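Robots learn the bathroom round, one demonstration at a time

I went along to the Bellton unit on Sunday expecting arms, wheels and a lot of whirring, and I came away mostly thinking about toilets. Trirkus, the little outfit that has been working there since the spring, wants to teach robots the sort of jobs most of us put off till the weekend. The bathroom is first on the list.

The way they go about it is lovely and simple (to watch, at least). You pick up a pair of grippers, one for each hand, and you do the job yourself. The grippers record how you moved, and the robot gets all that to learn from later. No typing in angles, no joystick. Gianni Donati, who runs the recording days, told me he'd tried steering an arm remotely for a year at his last job and it drove him up the wall. "You spend the whole afternoon lining up one finger," he said. "With these I just reach for the thing, the way I would at home."

They're after 3000 demonstrations before they let a robot have a proper go, and they're hoping to get there by September. I asked how many a person can manage in a day and got a bit of a debate going! Yiran Jin reckons around 12 in an hour when the task is short, and then your wrists want a word with you. Remo Amato thinks that's optimistic, and says the slow ones are worth more anyway — a rushed reach looks rushed when the robot copies it.

I was allowed a try, and I was dreadful. You have to forget you've got fingers at all and think of each hand as a pinch, open or shut, nothing else. I kept wanting to twist my thumb round. You also learn quickly not to hide one hand behind the other, as the patterned markers on the grippers are there to be seen, and Yiran was very patient about reminding me. Of my 19 attempts they kept 2. I was chuffed with both.

What I liked best was the arguing over small stuff. Which hand goes first? Do you step closer or lean? Marama McAlister, who used to train hotel cleaning staff in Zarnstead, has strong views on leaning, and she'd rather the robots picked up good habits from the start. She's been writing the task sheets, and they read just like the ones she used to hand out to new starters, right down to "look before you reach".

Corrado Ferri is building the robot side of it over at Vasconcelos and wasn't about on the day, so I can't tell you how the learning is going. Gianni says the early runs were wobbly and the later ones less so, and he wouldn't be pushed any further than that. There's talk of an open afternoon once the recordings are in, kicking off at two, with a turn on the grippers for anyone who fancies it. I'll put the details up when I have them. My wrists should have recovered by then.

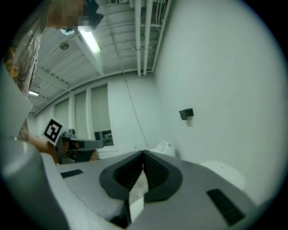
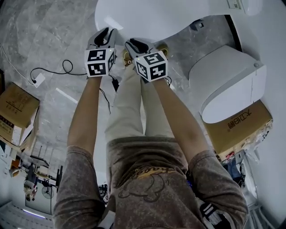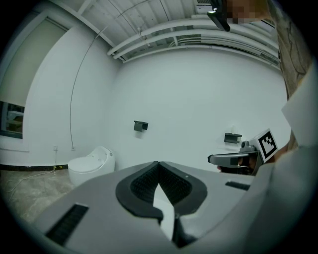 Hand-held grippers in use at the Bellton unit.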